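4.2 Reduced contact and the duty to honor parents

The questions in this part of the study come from adult children who have cut back on contact with a parent and want to know whether they are still keeping the commandment to honor father and mother. We read the letters sent to the Pikisside advice archive and coded each one for the kind of contact described, the reason given for the change, and the kind of answer the writer received. The archive holds 2,000 letters. Of these, 700 deal with parents in some way, and those 700 form the sample for this section.

Most writers did not ask for permission to end the relationship. They asked smaller questions. One wanted to know if she could let the phone ring during dinner and call back the next day. Another asked whether a son who pays for home help has to visit as well. A third lived two streets from his mother and wanted to know if moving to another town would count as neglect. We coded these as "reduced contact" and kept them apart from letters in which all contact had stopped.

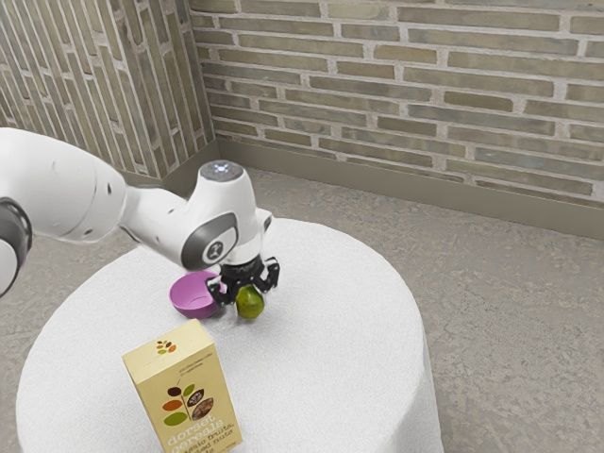

The answers given to the two groups differ. Writers who had reduced contact were usually told that honor concerns conduct and speech, and that a person may keep a distance while still speaking with respect and making sure that the parent is fed, housed and cared for. Many of the answers draw on the older ruling about a parent whose mind has become disturbed, where the child may leave and arrange for others to provide care. Respondents disagree on how far that ruling can be stretched. Some apply it to any parent whose behavior the child can't bear. Others limit it to cases of illness and tell the writer to speak with a local rabbi before making changes.

Writers who had stopped all contact received longer and more cautious answers. These answers tend to ask for more facts before giving any view: whether there was violence, whether grandchildren are involved, whether another sibling is carrying the whole load. In 25 letters the respondent declined to rule at all and sent the writer to a counselor first.

Siblings appear in the letters more often than we expected. The coding sheet, which we adapted from the one used in the Vorkberg study of church families, had no field for them, and we added one after the first round of reading. A brother or sister who stays in close contact is often asked to carry messages, and several writers wanted to know if they must pass on a parent's angry words. The usual answer is no, on the ground that repeating such words is harmful speech even when a parent requests it. Respondents were less sure about what to do when the parent then becomes angry with the messenger.
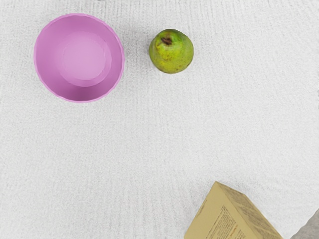
Two coders read every letter in the sample. Where they disagreed, they read the letter again together and settled on one code. Most of the disagreements concerned the line between "strict" and "controlling," words that the letter writers themselves use loosely. We decided to follow the writer's own word in each case and made no attempt to judge the parent's behavior from one side of the story. Bailly takes the opposite approach and assigns each parent a severity score, so our figures should not be compared directly with the Bailly tables.

The letters were sorted and tagged in Cliltel, with names and towns removed beforehand. Letters of more than 1,000 words were split into parts for tagging and joined again for the final count. A few writers sent a second letter after receiving an answer. We treated each pair as a single case and used the code from the first letter, except where the second reported that contact had stopped completely.

One limit of this material is that it leaves out the parents. Only a handful of letters in the sample were written by a mother or father, and these were mostly about a child who had married and moved away. They ask what a parent may fairly expect, and whether a parent is allowed to give up the honor owed to him or her. The answer to the second question is yes in nearly every case. Section 4.3 takes up these letters along with the small set written by grandparents.

Figure 4. A pink bowl, a green pear and a box on a white surface.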